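4.3 Teaching the pick position

1. Open the fingers fully and lay the gear flat on the work surface.
2. Jog the Astley gripper down in slow mode until the gear sits between the fingertips.
3. Check that both pads face the teeth.
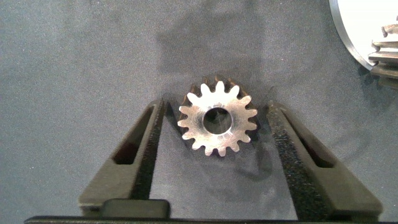 Fig. 6. Fingers open, gear between the tips, before grasping.

4. Close at low force. If the gear shifts sideways, reopen and correct the centre offset.
5. Save the point as PICK 2.

CAUTION: Keep hands clear of the fingers while the arm is enabled.

Note: Wipe oil from the pads before teaching. Replace worn pads in pairs.

3 comments
2 shares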